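## 3. Setting up the toast station

Kalletti kitchen guide, Woneo apartments. Revised 23 Nov 2025 by Tymofii Sydorenko.

Set the counter up the same way at each changeover so that guests can find everything.

1. Wipe the marble counter with a damp cloth and dry it.
2. Lay the wooden cutting board on the counter. It may sit at an angle if that leaves more space near the wall.
3. Check that the groove near the board's edge is free of crumbs. A dry brush works best.
4. Place the round light blue plate on the board.
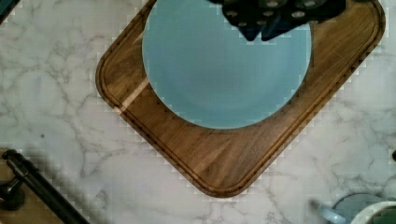 5. Put the toaster in front of the board with its slots running free of cloths, bags and paper. It is rated at 800 watts.
6. Stand the French press to the right of the toaster.
7. Stack the green mug on the pale blue one at the back, handles facing the same way.
8. Keep the canisters and the utensil holder near the backsplash.

**Caution:** Do not cover the toaster slots. Unplug the toaster and let it cool for 4 minutes before you move it or empty the crumbs.

**Caution:** Do not lift the French press by its knob.

**Note:** The cutting board is not dishwasher safe. Wash it by hand, dry it upright, and oil it every 3 months.

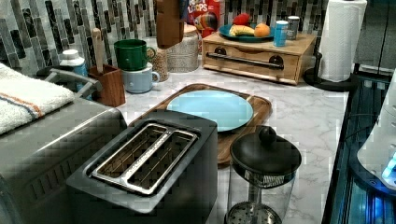 *Fig. 2. Toaster, board with plate, and French press in position.*

9. Plug in the toaster and run one empty cycle if it is new.
10. Report chips in the plate or mugs on the Stistonel form. Replacements are kept in the hall closet.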